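Armelle Lefèvre
May 13, 2020

Okay, plant people, a thread about broken pots, because I have a lot to say about broken pots and my family has stopped listening.

I love a big glazed planter. Always have. I grew up with a row of them outside my aunt's back door in Alport and I still think a fat white pot with something green spilling out of it is one of the best sights in the world.

The trouble with glaze over clay is that when it goes, it really goes! One knock and you get a big flake coming away and there's the orange body staring at you. On a plain terracotta pot you'd hardly see it. On a white one you can see it from across the street.

So first thing, before glue or paint or moving anything: sweep. I know, thrilling. But little bits of clay get under the saucer, and then you slide the saucer, and then you have a scratched floor as well as a chipped pot.

Stiff-ish bristles, small head. A big broom just flicks the small pieces away under something. I like a long-handled scrubbing kind of brush best for going in close around the foot of a pot, where saucer and floor meet. 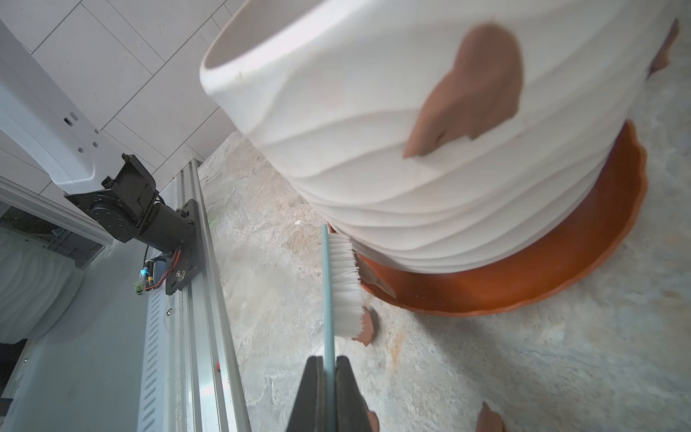

Brush in close, chips by the saucer

Look at how much orange there is on the front of that one. And another broken edge over on the rim! Even so I would keep that pot in a heartbeat. The ridges are so pretty, all wavy and going off on a diagonal.

Also please admire the saucer. Slightly wobbly rim, round, plain terracotta. I have a real weakness for a saucer that isn't perfectly even.

Don't throw the shards out yet. Pick up the big pieces by hand (gloves, please, glazed edges can be sharp) and put them in a bowl. Then brush up the small stuff. Then look under the edge of the saucer, there's always one more tucked up against it.

Somebody asked last time whether it matters that the broken bit is pointy. Yes, to your fingers! To the pot, no.

What I do with the bowl of pieces, in order of how much I enjoy it:

Plant labels. A flat shard with the name of the herb written on it in paint pen. My thyme has had the same one for 4 years and it still reads fine.

Pot feet. Two or three chunky ones under a small pot outside, so water can get away.

Snail furniture. My neighbor Cledwyn Sayce puts curved pieces upside down in his shady bed and he says the toads like them too. I have only ever seen one toad over there but it was a very good toad.

On the old question of shards in the bottom of a pot for drainage – I used to do it every time because everyone did. These days I just lay one piece over the hole so the mix doesn't fall through, and give the roots the rest of the room.

Now, can you still plant in a chipped pot? Yes! Nearly always. Tap it with your knuckle. A clear ring is good. A dull clunk can mean there's a crack running somewhere you can't see, and I'd keep that one indoors, or use it dry for something light.

If it lives outside in the cold, bare clay will take up water where the glaze is gone, and then frost can pop more glaze off around the spot. I bring mine in by the end of October. One year I didn't and I lost half the front off my favorite.

You can seal the bare patch. A clear sealer made for masonry works, two thin coats, pot completely dry. Leena Laaksonen did hers with leftover white tile paint and from the sidewalk you can't tell. Up close you can, and I like it better up close.

Or leave it. I mostly leave it. Turn the worst side to the wall if it bothers you.

Okay, filling. This is the part I get the most messages about and I could talk about it all day.

How full is too full? For something big that will get watered from a can, I want a finger's depth between the top of the mix and the rim. Go higher and the first watering runs straight over the side and takes the top layer with it. 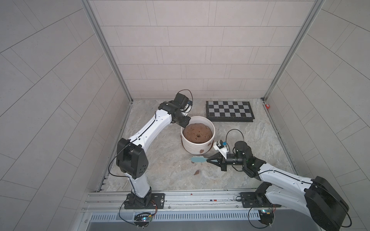
Page 4

See how high that is? Nearly up to the rim and domed in the middle. I get the urge completely, a heaped pot looks so generous, but water is going to roll off a dome like that and head for the edges.

There's a little dark hole near the center too, and I do like that. When I'm planting I make a dip in the same place and let everything slope down toward it. Water goes where the roots are. Easy.

Also: lumps. Lumpy is fine for the bottom two thirds of a big pot. On top I break it up with my fingers so seeds and small roots have an easier time. If you squeeze a handful and it stays in a ball like dough, it's too wet to be working with. Go have a coffee and come back.

And then the smudges, oh boy. Brown on white glaze, and brown on a nice gray floor. Everybody gets them. I have made much worse messes than those, with much less to show for it.

For pots: let mud dry first, then brush it off, then a damp cloth. If you wipe it wet you just push it into every groove, and on a ridged pot there are a LOT of grooves. Old toothbrush for the stubborn ones.

Go easy where the glaze is chipped. Bare clay soaks things up, and a muddy cloth will stain it darker. I use clean water there and dab.

For floors: same idea, dry then sweep, on anything that isn't porous. On unsealed stone I wouldn't wait, scoop it up with a piece of card and go straight in with water and a drop of dish soap. Test a corner first if the floor is one you care about.

A thing that changed my life (small life, happy life): an old tray under the pot before you start. Mine is from the Clundlow thrift shop, it's ugly, it has a rooster on it, and it catches everything.

Several of you want to know what mix I use. Nothing fancy. Ordinary bagged potting mix, a few handfuls of perlite, some of my own compost if it's ready and doesn't smell like a swamp. For herbs I add more grit. For ferns I leave the grit out.

How to move a big pot once it's full: don't, if you can help it. Put it where it's going to live and fill it there. If you have to shift it, tip it a little onto an old towel and drag the towel. Never lift by the rim, least of all a rim that already has a piece missing!

Elli Väisänen asked about gluing the pieces back in. You can do it with a two-part epoxy if the pot is dry and the pieces fit cleanly. Brush the dust off both sides first or the glue grabs the dust instead of the clay. Start with the biggest shard and work out from there, and tape everything in place overnight.

I tape with painter's tape. I did one with packing tape once and it lifted more glaze when it came off. Learn from me.

It won't be invisible. There'll be a line, and some crumbs will be missing. Fill the gaps with a bit of epoxy putty if you want, or plant something trailing on that side. Creeping Jenny covers a multitude of sins.

Eero Valtonen, who's far neater than me, files down any sharp edge on a chipped rim with wet sandpaper. I tried it on two of mine last week and it makes a huge difference when you're reaching in to weed. Wear a mask, keep the paper wet, do it outdoors.

Quick one on saucers, as there were so many replies. Yes, use one indoors. Unglazed terracotta lets damp through, so on wood put a cork mat or a tile under it. Empty it half an hour after watering. Most plants hate standing in a puddle.

And if it's the saucer that breaks? Birdbath for bees. Biggest piece, some pebbles, a splash of water. They found mine in one afternoon and I was late for everything that day.

Please show me your chipped ones! Glued, painted, turned to the wall, whatever you did. I'll share them in this thread as they come in, rooster trays very welcome.

Adding one more because two people asked already: my thyme is in the blue pot, by the kitchen step, and yes, that one's cracked too.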